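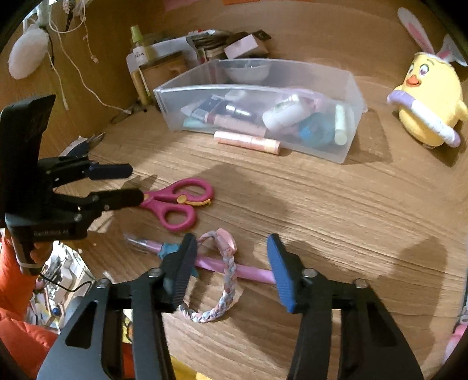 Two hand-held grippers at a desk, with a braided bracelet and a pen between the open fingers of the nearer one.

Teaching a robot to tidy a desk, one hand movement at a time

A small company in Listau has started to collect recordings of people who tidy their own desks, and it hopes that robots will learn from them how to handle the small and soft things which fill an ordinary room. The project is called Pavik. It began in April and is led by Tianyou Xia, an engineer who worked before with arms that pack boxes in warehouses.

The people who take part do not steer a robot. They hold a gripper in each hand, with two fingers that open and close, and with these they pick up the things on the desk and put them in their place. A camera on the gripper records what is between the fingers. The movement of the hand is recorded too, and later both are used to train a program that controls a robot arm with the same kind of fingers.

"When you teach with your own hands, you forget after some minutes that you hold a tool," Xia said. "This is what we want. If the person thinks too much about the tool, the movement becomes stiff, and the robot will learn the stiffness."

The work is paid for by Westerberg, a maker of storage furniture, which wants to know whether a home robot could one day use drawers and boxes that were made for people. The company did not wish to say how much money it has given. It confirmed that the support covers the recordings and one year of tests.

Bracelets are harder than boxes

Until now, 184 recordings have been accepted. Each of them shows one short task from start to end, for example to lift a bracelet off a pen and lay it beside the pen, or to put scissors in a cup with the handles up. The aim is to reach 400 before the first full training. A smaller training was done already with the early recordings, mainly to find mistakes in the method.

The results of this first attempt were mixed. The arm in the workshop could move a tube or a bottle to the other side of the table without trouble. With a pen it was slower, but it managed in most of the attempts. A bracelet was another matter. It changes its shape when it is touched, and the arm often closed its fingers on one strand only and then pulled the rest over the edge of the table.

Renzo Messina, who is responsible for the tests, is not surprised by this. In his opinion the difficulty lies in how people take hold of soft things. A person pushes the bracelet a little, looks how it falls, and pushes it again before the fingers close. In the early recordings these small pushes were often missing, because the participants had been told to be quick.

"We gave a bad instruction and we received what we asked for," Messina said. "Now we say to them, please take your time, and if you need to touch it three times, touch it three times."

The instruction was changed after the first month. Recordings made under the old one are kept for the simple tasks, but they are no longer used for anything soft.

Why in people's own rooms

Most training of this kind is done in a laboratory, on a table with a plain surface and with good light from above. Pavik does it differently. The grippers are sent to the participants in a case, and the participants use them at home, at the desk where they write, do their make-up or repair things. They are asked not to clean up before they begin.

Xia explained that the first plan was also to work in a laboratory. The team had bought pens, cups and bottles, and had placed them on a white table. After some weeks the program did very well on this table and badly on every other one. When the same task was given to it on a desk with a wood pattern and with toys at the side, the arm stopped above the wrong object or did not move at all.

A desk at home brings many difficulties at the same time. There may be a transparent box, and things can be seen through it that cannot be reached from the side. There are cables and papers, soft toys, and labels with bright colours. The participants know very well what belongs where, and the program has to learn to leave most of it in peace.

For this reason each task is short and has a clear end. The participant says aloud what is going to be done, does it, and opens the fingers again. If something goes wrong in the middle, the recording is not thrown away. It receives a mark, and a person in the office looks at it later. Messina would like to have more of these. A recording in which a pen slips and is picked up again shows the robot how to continue after a mistake, and he finds this more useful than a perfect one.

The other method

At the same time, the team uses a second way of teaching, by remote control. For this, the operator sits in the workshop and moves two handles, and the robot arm follows on the other side of the room. The recordings are closer to what the robot will do later, as it is the robot itself that moves. They are also much slower to make. In the time that an operator needs for one good recording by remote control, a participant at home can make 10 with the hand-held grippers.

There is a second problem. The operator cannot feel what the fingers touch. With hard objects this is not important, but with a soft bracelet or a thin tube people tend to press too much. Xia therefore uses remote control mostly at the end, to correct the parts of a task where the program is still weak.

The software that joins both kinds of recordings was written by Damness, a firm with three employees that has its office in the same building. It must bring the movements to the same speed and remove the parts in which nothing happens. It also has to check that the left and the right hand fit together in time. This last point caused the longest delay of the spring, when a batch of recordings had to be repeated because one hand was always a little late.

Privacy at the desk

Recording in private rooms needs some care. The participants receive written rules before they begin. Letters, bank cards and family photographs should be put away, and nobody else should be in view without having agreed. Each person can look at the recordings before they are sent and can delete any of them without giving a reason. After sending, a request to delete is still possible until the training begins.

Faces and readable addresses are covered in the office by hand. The team tried to do this with a program, but it also covered the faces of soft toys and dolls, and some of these were objects in the tasks.

What comes next

The full training is planned as soon as the number of recordings is reached. After that the arm will be tested in a furnished room at Westerberg, on desks which it has not met before. Tasks with two arms will come first, such as holding a pen with one gripper while the other takes the bracelet away from it. Closing the lid of a storage box is also on the list. Cutting with scissors is not, and Xia said that it will stay off the list for reasons of safety.

A robot that can be bought is not part of the plan. Westerberg will receive a report, and the team wants to make a part of the recordings free for universities, if the participants give their consent a second time.

New participants are still accepted. They must be adults, live in or near Listau and have a desk that they really use. Experience with robots is not required. An introduction is given in the workshop in the late afternoon, and the case with the grippers can be taken home afterwards.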